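Zikby Hand-Held Gripper Comparison, Data Card

Version 3. Replaces the version 2 card from March. The episode files did not change between 2 and 3. Only the labels and this text did.

Summary

Recordings made with two hand-held grippers, Trenura and Cerkel, doing the same short list of grasping tasks in one room. The purpose was to choose a finger and linkage design before ordering parts for the arm-mounted version. The set holds 634 episodes. It is big enough to compare the two grippers and too small to train a general policy from scratch. We have used it for fine-tuning and got usable results on the rod tasks only.

The grippers

Trenura is a parallel-jaw tool with flat pads on a sliding rail. The trigger pulls a cable. It closes evenly and is easy to calibrate, but the rail picks up dust and the cable stretches. We retensioned it between sessions, and the session log records when.

Cerkel uses linkage arms with brass bushings at the joints and tall block-shaped finger pads. It is lighter at the tip and reaches into narrow places better. Its pads also travel in a slight arc, so the grasp point shifts a few millimeters toward the operator as the jaws close. Anyone replaying these trajectories on a straight parallel jaw has to correct for that. The script arc_fix.py does it and expects the raw width column, before smoothing.

Both tools carry the same camera and the same mount. The mount angle is identical to within what we can measure with a printed gauge.

Tasks

rod_hold: close on an upright rod and keep hold of it
rod_pull: close on the rod and draw it toward the operator
block_pick: lift a small block and set it on a marked square
lid_turn: quarter turn on a jar lid
cable_seat: press a cable into an open clip

The rod tasks turned out to be the most useful for telling the two designs apart. A smooth round rod gives a flat pad very little contact area, and small differences in pad angle show up as rotation around the rod. The block task barely separates them.

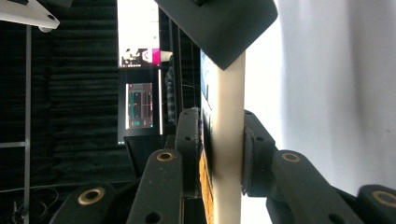
Linkage gripper closed on the cream-white rod, camera on the tool.

Pad alignment in rod episodes is labeled by hand from the wrist view. A labeler marks the first frame where both pads touch and the first frame where either one lets go. If the pads meet the rod at clearly different heights, the episode gets the tag uneven. It stays in the set.

Recording setup

Video is 30 frames per second, one camera per tool. Gripper width comes from an encoder on the trigger and is logged at 100 Hz. Pose comes from visual tracking run after the session. There is no external motion capture, and pose should not be treated as ground truth.

The room is an ordinary shared workspace. Backgrounds include screens, shelving, foam wall panels, cabling and sometimes people. We left the backgrounds as they were. Tracking is worse when the plain white wall takes up a large part of the view, and better with the foam panels in view under good light. Episodes where tracking dropped out for longer than half a second are listed in bad_pose.txt and are excluded by the default loader. Pass include_bad=True to get them back.

Files

episodes/ one folder per episode, numbered from 0001
episodes/NNNN/wrist.mp4 wrist video
episodes/NNNN/width.csv time, raw width, smoothed width
episodes/NNNN/pose.csv time, position, quaternion (w first)
labels.csv tool, task, outcome, tags, first contact frame, release frame
session_log.csv session number, tool, retension flag, pad set in use
bad_pose.txt
arc_fix.py
cuesta_loader.py

Cuesta is our in-house loader. It reads version 2 and version 3 labels. Version 1 labels used a different outcome code and will load without an error but with wrong values, so delete any old labels.csv before unpacking.

Long recordings are cut at 900 frames. If a task was still going on at that point the outcome is timeout.

Known problems

The clock on the Trenura encoder ran slow in the first two sessions. Width and video drift apart by up to four frames by the end of an episode. We have not corrected this.

Episode 1909 appears in some older notes. That number comes from the raw session numbering used before sorting and does not match any folder here.

Pad wear was not measured. Pad sets were swapped when they looked worn, and the swap is in the session log, but there is no number attached to it.

lid_turn was done almost entirely with Trenura. Do not compare the tools on that task.

Operators were all right-handed.

What we decided

We went ahead with the Cerkel linkage for the arm-mounted tool and kept the Trenura pad material as an option. The main factors were clearance in cable_seat and the maintenance the cable drive needed. On rod_pull the two were close enough that we would not choose on that basis alone.

Privacy

People may be visible in the background of wrist video. Please do not crop them out and publish them, and do not run face matching on the files. Audio was never recorded.

Use

Internal and partner use only. Ask before redistributing. If you relabel anything, send back the changed rows of labels.csv with the episode numbers and we will look at them for version 4.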